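Ticket 312: Pedestal mount, rule for fasteners and table layout before a run
Project: Pimiva tabletop cell
Site: Hostport
Opened: October 6, 2021
Priority: normal
Status: closed, one follow-up open

Problem reported

At the start of the shift the cell did not pass the zero check. The arm returned to the home point with an offset of nearly 2 mm on the table side. The controller showed no fault. The same check passed the evening before, and the log of that shift has no collision stop.

The operator asked if it is allowed to continue with a software correction, as was done in August. I answered no. Our cell rules, section Mounting, say that an offset of unknown origin must be looked for in the mechanics first. A correction in software is permitted only after the mount is checked and signed.

What I checked

1. Controller and payload settings. The payload file is the one for the Idel tool, and it was not changed. Speed limit is correct.

2. Power off and lockout. I put my own lock on the supply and kept the key with me. Please do this also for a short look at the bolts. In two old tickets I read "only e-stop pressed", and for work on the mount this is not enough.

3. Base plate. I cleaned the bolts and checked them with the torque wrench, crosswise. One bolt on the front edge turned a little before the wrench clicked. The others did not move. I tightened it to the value on the mount sheet and put a new paint line on it.

4. Table layout. The rule is that the area in front of the mount stays free and the objects stand toward the sides. For this task we use the cream tray with the word "Rabbit" on the left and the rack with the pastel cups on the right. The felt cloth lies folded near the tray. The middle of the table must stay open, so that the first slow motion has nothing in its way.

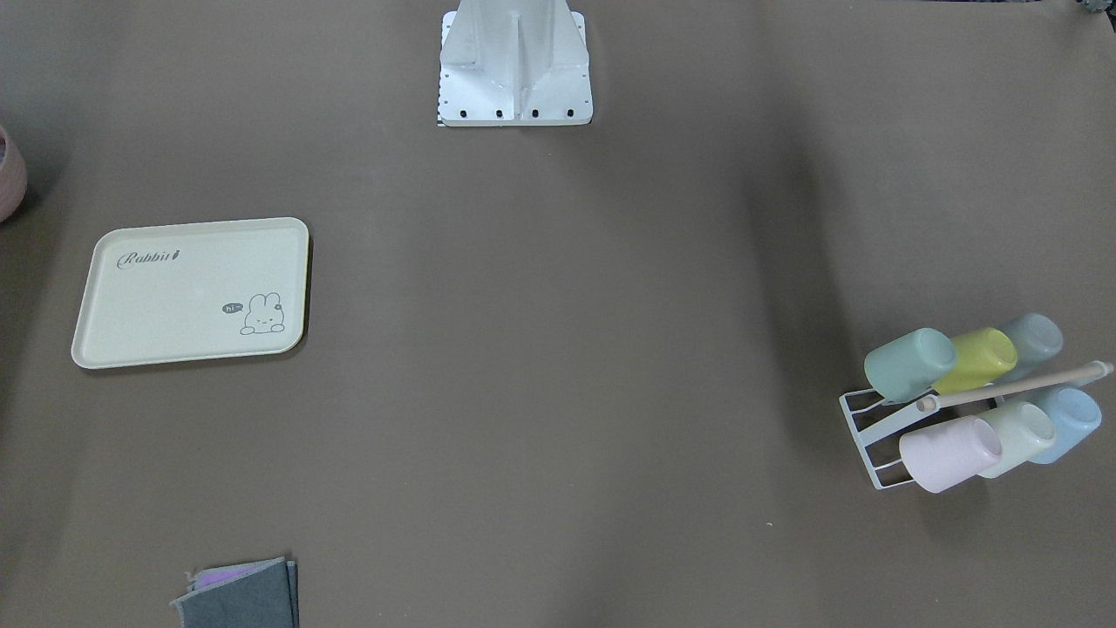 5. Zero check after tightening. Lock removed, all persons behind the line, reduced speed. The check passed. I repeated it after a warm-up and it passed again with no visible offset.

6. Short run. We ran 139 cycles at reduced speed with the rack task and then made the zero check one more time. Passed. After this I released the cell for normal speed.

Cause

Most probably the one bolt. I can not prove it, because the position before tightening was not recorded. The bolts were last checked in August, and the Kwok counter shows more than 3,000 cycles after that date. Our rule speaks only of a check "at regular times", and every shift reads this in its own way.

Proposed change to the rules

Old text: "Mount bolts are checked at regular times."

New text: "Mount bolts are checked with a torque wrench every 3,000 cycles, after each collision stop, and each time the zero check fails. The result is written in the cell log before the cell is released."

I also propose to write the offset in the log before any bolt is touched. With this number we could say more about the cause.

Follow-up

The new text is sent for review. Until it is accepted, please work by it already. The paint lines will be looked at again at the next shift change.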